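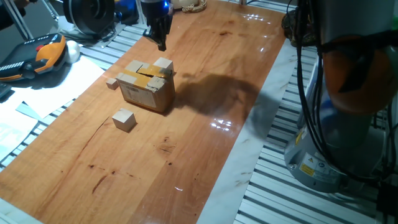
3. Preparar la sesión sobre el argumento de la contingencia

Si ya tienes el grupo montado (sección 2), toca meterse con la pregunta grande: por qué hay algo y no más bien nada. Es mi sesión favorita de todo el cuaderno Plasaris y también la que más veces se me ha torcido, así que la cuento con calma. Dura una tarde. En Wirnia la hacemos los jueves a las 19 h y casi siempre nos echan al cerrar.

Lo que necesitas: el texto de la página 27, una pizarra o papel grande, y alguien que modere y que no seas tú si piensas defender una postura. (Yo lo intenté las dos cosas a la vez. Mal.)

3.1 Antes de que llegue la gente

1. Manda el texto con una semana de margen. Son 945 palabras y se leen en un café, pero hay quien lo deja para el autobús.

2. Escribe en la pizarra las dos premisas, tal cual: «todo lo contingente tiene una explicación» y «el universo es contingente». Deja hueco debajo de cada una, porque se va a llenar de flechas.

3. Decide qué vas a entender por «contingente». Yo uso esta: algo es contingente si podría no haber existido. Apúntala al lado y no la cambies a mitad de la tarde, por mucho que te lo pidan.
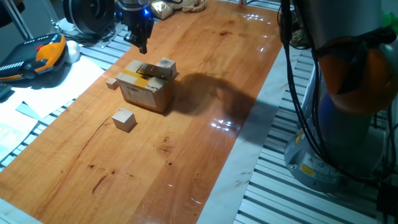 La objeción que sale primero, siempre, es la de la composición: que cada parte del universo sea contingente no prueba que lo sea el conjunto. Dale un rato largo, que lo merece. A mí me gusta bajarla a cosas de andar por casa: hay dos cubos de madera clara encima de una caja de cartón, y cada cubo podría no estar ahí, y la caja tampoco; ¿el montón podría no estar? Pues parece que sí, porque si quitas las piezas te quedas sin montón. Ahora bien, cada cubo es más pequeño que el montón y de ahí no sacas que el montón sea pequeño. O sea, unas propiedades pasan de las partes al todo y otras no, ¡y la discusión buena es en qué grupo cae la contingencia!

Nota: si alguien pregunta si «el montón» existe de verdad además de las piezas, apúntalo para la sección 5. Es un temazo, pero se come la tarde entera.

3.2 Durante la sesión

4. Lee las premisas en voz alta y pide que cada cual diga cuál rechazaría si tuviera que rechazar una. Sin argumentos todavía, solo la elección.

5. Haz dos grupos según lo que hayan elegido y dales veinte minutos. Raili Mäkelä prefiere mezclarlos desde el principio; lo he probado y funciona si la gente ya se conoce.

6. Pasa al caso del objeto suelto: te encuentras una cosa y preguntas por qué está ahí. ¿Te conformarías con un «porque sí»? Y si la cosa fuera del tamaño de una galaxia, ¿te conformarías más? 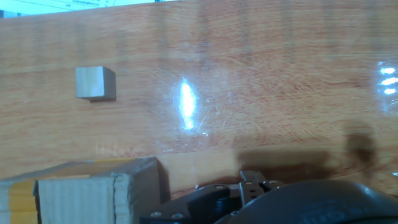

Fig. 3. Un cubo gris sobre una mesa de madera.

Precaución: no confundas explicación con causa anterior en el tiempo. El argumento no necesita que el universo tuviera un comienzo, y si dejas que se cuele el Big Bang acabaréis hablando de física, que está muy bien pero es otra sesión (la 4, la que escribió Isabelle Robichaud).

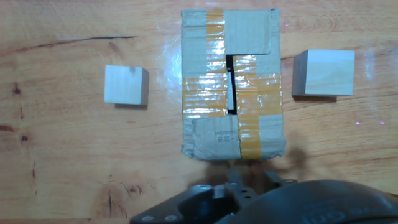
7. Cierra con la segunda votación y compara con la del paso 4. Guarda las dos hojas, que las vas a necesitar para la sección 6.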